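Storing Citrus Through Winter: A Conversation with Silvan Egger

January 29, 2026

Silvan Egger has managed cold storage at Galmont for 12 years. The site takes in fruit for wholesalers along the Sarine and holds it until the shops call for it. Most of his working day concerns air: how warm it is, how much water it carries, and where it goes after it leaves the fan.

Citrus is often treated as a durable product, and Egger considers this a mistake. "An orange has no real ripening left to do once it is picked," he says. "It will not get sweeter in my rooms. All I can do is slow down the losses." The main loss is water. The peel gives it up steadily, and the fruit softens and becomes light for its size well before any mold appears.

He divides the building into 3 rooms, and oranges go into the one with the highest humidity. Lemons and grapefruit are kept warmer, as both are prone to chilling injury, a pitting of the peel that may not show until the fruit has been moved back to room temperature. "The buyer opens the box, sees brown pits and calls it rot," Egger says. "It is cold damage. The complaint still comes to me."

Incoming pallets are sampled before they are assigned a place. Staff check firmness by hand, look at the stem end and cut a few pieces open. Egger puts particular weight on the stem end. A button that has dried and dropped leaves a way in for decay, and lots with many missing buttons are sold first.

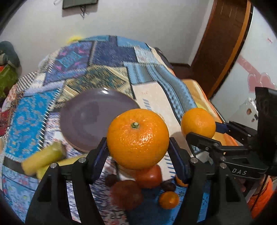
A large orange with a short green stem, and a smaller one.

Size matters more than most customers expect. Small fruit has more peel in proportion to its weight and dries out faster under the same conditions. Egger would like mixed lots to be graded before delivery, but growers seldom agree to the extra handling. Each pass over a grading line brings its own bruises.

The evaporators were replaced last April with units from Ruchti. The old ones ran with a coil much colder than the room, which pulled moisture out of the air and froze it onto the fins. The new coils have a larger surface and run closer to room temperature. "We defrost less and we lose less weight," he says. "I was hoping for quieter fans as well — we did not get those."

Logging is done with Bundex software, which stores a reading from every sensor and sends an alarm when a door has been open too long. Egger keeps a paper sheet at each door anyway. He trusts the sensors on temperature, less so on humidity, where drift is common near saturation. Two of the humidity probes were recalibrated before the season and one was discarded.

A full room holds 200 pallets. He prefers to stop short of that, so that a gap remains along the walls and air can return to the coil. Asked about storage at home, he is brief. Oranges keep well in the refrigerator drawer, in a bag with a few holes. A fruit bowl is fine for a week's supply, away from the radiator. Any piece with soft spots should come out at once — green mold spreads its spores at the slightest touch.

Egger expects the last of the winter oranges to leave in April. The rooms will then be washed down, dried and left open before the first summer fruit is booked in.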